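The Plate That Wasn't There

At Plultia's test lab in Karkholm, the trouble began on a Sunday, 337 transfers into an unattended run. The arm reported a good grip and moved on.
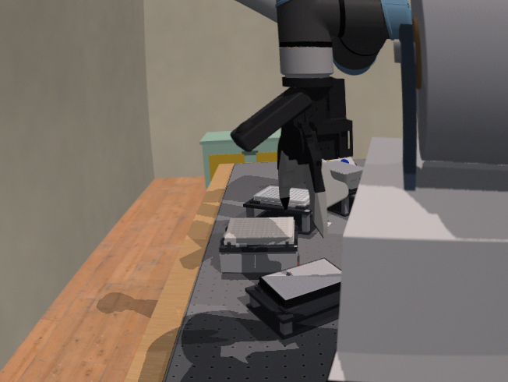

The software checked how far the fingers had closed. A tilted plate gave the same reading as a level one, so no alarm sounded.
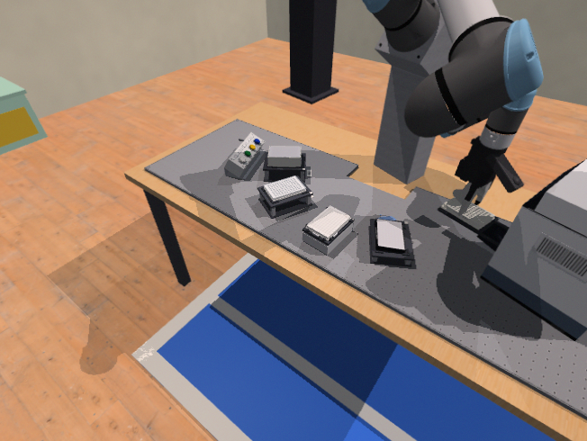 Igor Trnka would have stopped the run at the first odd reading, he said, and lost the night's work gladly.

By morning four nests had been logged wrong.
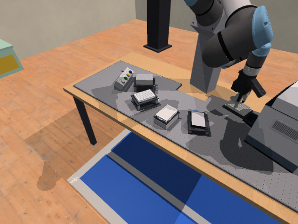
The team slowed the approach and added a second grip check after the lift.
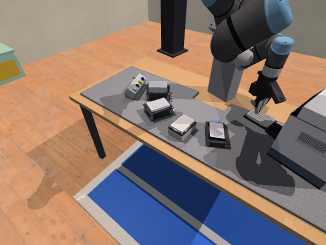 What changed

Every run now pauses if the two checks disagree.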